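Stollbridge shared kitchen - walk-round checklist and comments
Jan 16, 2018
Checked by Wayne Treloar

Right, this is my first go round since we put the new list up, so the comments run on a bit. Anything marked NO wants sorting before the next walk-round in May, please!

1. Exits and walkways
Back door opens fully: YES
Corridor clear: NO
Comment: Three crates of jam jars by the back door again. I moved them under the stairs myself (and banged my shin doing it), but they can't live there either. Could the Ní Chonaill preserving lot find them a shelf?

2. Electrics
Kettle and toaster leads: YES
Sockets by the sink: YES
Fridge seals: NO
Comment: The fridge door doesn't pull itself shut any more. It read 12 degrees when I got there, and I'm fairly sure it had been ajar all night. Down to 3 by the time I left. I've thrown out the open milk - sorry if it was yours.

3. Hot water
Temperature at tap: YES
Scald notice up: YES
Comment: Took around 30 seconds to come through hot, which is much better than last time. The notice has gone curly at the corners but you can still read it.

4. Knives and sharps
All back in the block: YES
Comment: One loose handle, the little paring knife. I've taken it home to glue.

5. First aid box
Contents complete: NO
Comment: 13 plasters left and no burn dressings at all. I've put both on the Zornasitz order, along with more blue gloves in large, as we only ever seem to have small.

6. Washing-up things
Rack sound, no sharp wire ends: YES
Scrubber kept off the worktop: YES
Trim and hanging loop still stitched on: YES
Comment: I like these round ones with the silvery mesh face and the yellow edging, but do please look at the mesh before you use one. If strands are coming away, bin it, they end up in somebody's soup. Stand it upright in the grey rack when you've finished, same as this, and don't leave it flat in the sink. 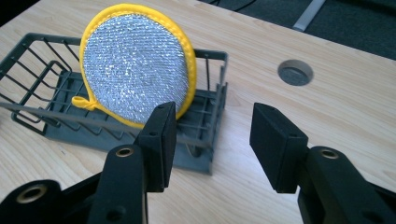
7. Floor
Mats flat: YES
Spills cleared: YES
Comment: Bit sticky by the oven, gave it a mop. The Dodarano mat is holding up really well - I'd happily have a second one by the sink if there's any money left.

Signed off with three NOs: corridor, fridge, first aid. I'll chase the fridge myself.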